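Call for participants: towel folding sessions, Nollside

We are looking for 24 people to come to Workdale in Nollside and fold towels. You may well ask why. Plenty of firms will sell you the "right" way to fold a towel, and Praromby has been sent most of their leaflets. We don't believe much of it. Thirds are meant to save shelf space and rolling is meant to keep the pile soft, but we have yet to see anything behind either claim that would stand up to a second look.

So we want to watch ordinary folding, done by people who have no method to defend.

What you would do

You come in once, for 60 minutes. You stand at a white surface and fold bath and hand towels the way you do at home, then twice more following printed instructions. We measure the finished stack and ask what annoyed you. If the instructions are bad, say so. The last lot were.

Who can apply

Anyone over 18 who does their own washing, however grudgingly. Hotel and laundry staff are welcome but please tell us, as your sessions are looked at separately. If you have been on an Iwasaki folding course, we would sooner you sat this one out.

What we don't promise

You won't go home with a tidier airing cupboard. We may find that it makes no difference how a towel is folded, and if so that is what the report will say.

The towels

Cream, one colour throughout. Colours give people a line to fold to, and we don't want to help.

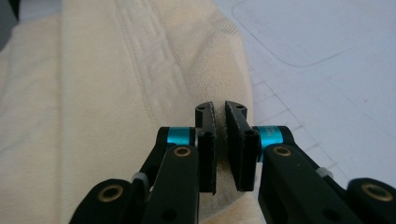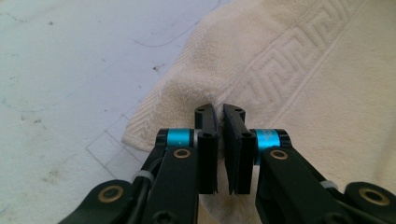 Payment and how to apply

£50 per session, paid on the day. Travel is not covered, so think twice if you are coming far. Sessions run in May, mornings and early evenings. Leave your name and a phone number at the Workdale front desk, Room 106, and say which times suit. We reply to everyone, though not quickly.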